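About Arnton

Arnton is a testing and training centre for humanoid robots. It was set up to serve manufacturers and research groups who need their machines tried out in ordinary working surroundings before they are placed among staff or the public. The centre is led by its director, Gunnel Hovland, and safety matters are the responsibility of Leif Skjelbred, who reports directly to her.

Our work is mostly concerned with hands and arms. Machines are asked to carry out plain office and household tasks, such as sorting cards, filing packets and passing objects across a desk, and their behaviour is recorded by trained operators. Clients receive a full account of each trial, including those which were stopped early.

The June incident

In June 2018, during a sorting trial on the Granström arm, the wrist failed to respond to a stop command. The arm continued to lower for 3 seconds and closed its fingers on the edge of a desk before the supply was cut by hand. The operator had moved back in good time and no one was hurt. The desk and one finger joint were damaged.

All trials with powered arms were suspended the same afternoon. An inquiry was opened under Mr Skjelbred, and the records of 874 earlier trials were examined for signs of the same fault. It was found in 2 of them. In both cases the delay had been too short for the operator to notice, and it had been entered in the log as a slow reply from the network.

The cause was traced to the control software, which placed the stop command in the same queue as ordinary movement commands. When the queue was full, the stop command had to wait. The centre accepts that its own acceptance checks should have brought this to light, as they had been carried out only with the arm at rest.

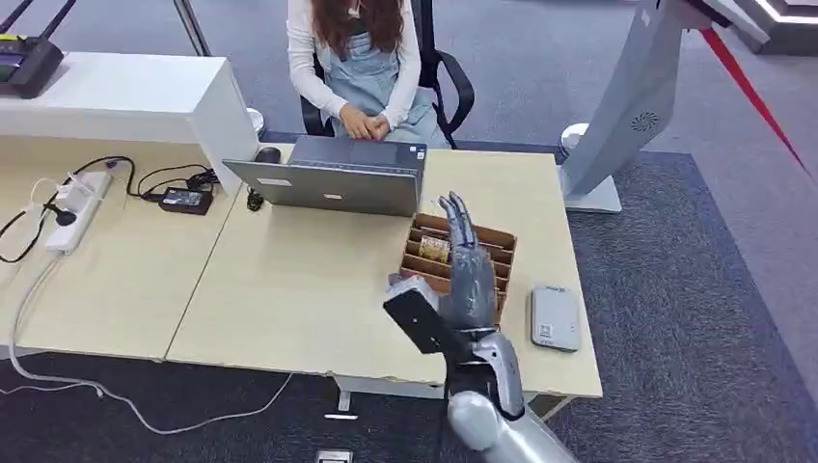

Robotic hand raised in front of a cardboard divider box at one of our desks.

The inquiry's report was published on July 10, 2018 and sent to every client. Its recommendations were accepted in full and now form part of our standing rules:

Stop commands travel on a separate line and are tested with the arm in motion.
Every delay in stopping, however short, is recorded as a fault and reviewed by the safety office.
A trial may be halted by any person present, whatever their position, and no explanation is asked for at the time.
After a halt, power is not restored until 30 minutes have passed and the log has been read.

Working with us

The centre has its main rooms at Moltutberg, where visits can be arranged for clients and for schools. Visitors are given a short safety talk on arrival and are accompanied throughout. Longer trials for our partner Rurkov are carried out under the same rules.

Copies of the report may be requested from the safety office. Questions about past trials should be addressed to Mr Skjelbred, and all other enquiries to the director's office.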